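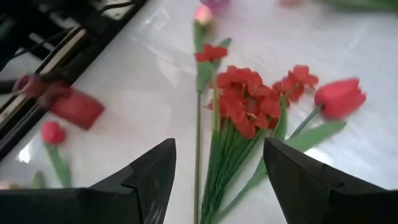

26th September, and the whole day went on flowers. I had planned to do the labels in the morning and the flowers after lunch, but the label sheets were the wrong size and I couldn't face the printer twice, so flowers it was. I got in early, took the 19 bus and walked the last part, and had everything out on the white table before I took my coat off. The little red ones are going to be the workhorse. The blossoms are packed so close on top of their stems that one bunch makes a decent mound by itself, and I can set a single tulip next to it and call that a finished piece. The single stem with the pink bud at the top is harder to place. It is long and thin with one small red flower partway down, and next to the full bunches it looks like it came from another box. It may have. I'm keeping it for something tall.

The order from Rikska was 214 dollars with shipping, and I wrote that down in the blue notebook before I could forget. Last year I lost the receipt and had to go back through my email in December to find it, and by then the link had expired. This year there is an envelope taped inside the cabinet door and everything goes in it. The Mindadora order has still not come. I called and a very polite man told me it had left the warehouse, and when I asked which day he said he could only see that it had left. That order is the greenery and the narrow vases. I can do without the greenery if I have to. The tulips have good broad leaves of their own.

Keerthana Chettiar came by mid-morning with two coffees and asked whether I was going to mix the pinks with the reds or keep them apart. I said mix. She said apart, and we went back and forth for longer than the question deserved. Her point is that from across a big room the pinks go pale and you lose them, and the reds do all the work. I think that is true from across the room, but people will be sitting at the tables with the flowers a foot away from them. We agreed to try one of each and decide tomorrow. She took the coffee cups away with her, for which I was grateful, as I had already knocked one against the table leg.

Things I found out while sorting. The tulip stems bend and stay bent, which is good for making one lean out of a vase and bad if they have been folded in a box. Some of the leaves had been pressed flat against the stems and needed opening by hand. I ran a bowl of warm water and held the worst ones in it for a minute, then bent them out and laid them on a towel. That helped with most of them. The small flowers don't need anything done except a shake and a pinch here and there where a petal has folded under. There is a wire in the tulips and none that I could feel in the small ones, so those have to be held up by whatever is next to them.

The dust is another matter. The older flowers from last year's box had a gray film on them, and I wiped them with a damp cloth, which took the film off the leaves and moved it around on the petals. Then I tried a dry paintbrush, one of the soft ones, and that was much better. I should have started with the brush. It lives in the drawer with the tape now and I have told myself not to use it for paint again.

After lunch I started on the trial arrangement. I wanted tulips alone first, all red, in the small glass vase with the facets. I was worried about the narrow neck. It turned out to be the best thing about it - the stems can't slide around, so once you have them where you want them they stay. I put four close together and let the other one go off to the left on its long stem, higher than the rest. My first version had them all the same height and it looked like something in a dentist's waiting room.

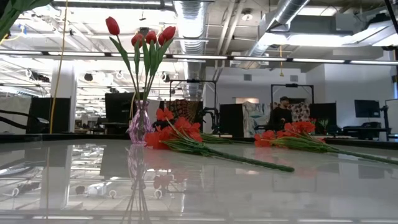

Then I took out the tape measure, as I should have done on the first day, and thought about the dinner tables. The arrangements have to be low enough that people can see each other over them, and the leaning tulip is well over that. For the long tables I will cut everything down, and the tall ones can go by the door and on the registration desk, where people are standing anyway. Cutting these stems is hard on the hands. The kitchen scissors won't do it at all. I used the wire cutters out of the toolbox and had a red line across my palm by three o'clock.

The vase is pink and lavender and I had been afraid it would fight with the red. It doesn't seem to. The glass is pale enough, and on a shiny table you get it twice, once standing and once upside down underneath. The tables at the dinner will have cloths on them so we won't get that. I did wonder for a while about asking for the tables bare. Then I remembered what those tables look like bare.

Aurelia Bratu called about the seating. We are at 170 now, and she thinks that is final, though she thought it was final last week too. Every time the number changes the table plan changes, and every time the table plan changes I have one arrangement too many or one too few. I have decided to make two extra and stop worrying. If they aren't needed they can go in the restrooms. She also told me the hall will let us in the evening before, which is the best news of the week. Last year we were carrying boxes past people who had already sat down.

I asked her about the money while I had her on the phone. The full budget is 3,000 and the flowers were never meant to be a big part of it, and most of it has gone to the caterer already. She said not to buy anything else without telling her. I said I wouldn't. I did not mention the ribbon, which was four dollars and came out of my own purse.

The last job of the afternoon was to lay everything out flat in rows so I could see what I had before it went into bags. I should do this first next time. It is so much easier to build a set when the pieces are lying side by side than when you are pulling them out of a box one at a time and forgetting what was in the bottom. I put the small red bunches down with space between them, then moved tulips next to them, red or pink, until each group looked right to me. Stems mostly pointing toward me, except the top lot, which I turned sideways to get them to fit. I moved one pink tulip back and forth between two groups until I was sick of it.

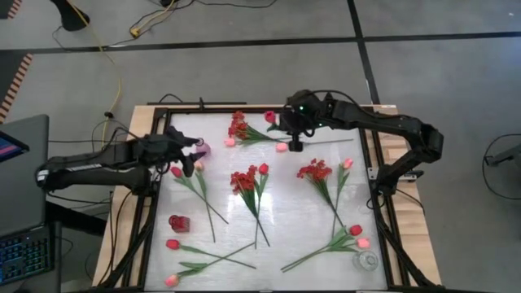 Red and pink tulips laid out with the small red bunches, ready for sorting.

Seeing them like that I came around a little to what Keerthana had said. A red tulip and a red bunch together are strong, and a pink tulip beside a red bunch is softer and you do look at the red first. But I like the two pinks near each other. I think the answer may be to put pinks only on the small round tables, where nobody is far away, and reds down the long ones. I will put it to her tomorrow and let her think it was her idea, which most of it was.

Bagging took longer than I wanted. Each group goes in a clear bag with the stems at the open end, and a paper slip inside with the table number. I wrote the slips in pencil, given how things are going with the seating. The bags go upright in the two deep Usora crates, not stacked, with the towel along one side to stop them leaning. The vase I wrapped in my scarf and carried home on my lap, as I didn't trust it to the crates.

Hunt still haven't confirmed the van. I have left two messages. If they don't call back by noon I will ask my brother, who will say yes and then be late.

To do tomorrow: labels on the right size of paper, chase Mindadora again, ask Aurelia if the registration desk gets a cloth, take the good wire cutters back and find a pair with softer handles. Buy hand cream. Look in the cabinet for the second narrow vase - I am sure there was one, and I am sure I put it somewhere sensible.

Home at seven. Soup and toast. I stood the vase on the kitchen windowsill with nothing in it, and went to bed before the news.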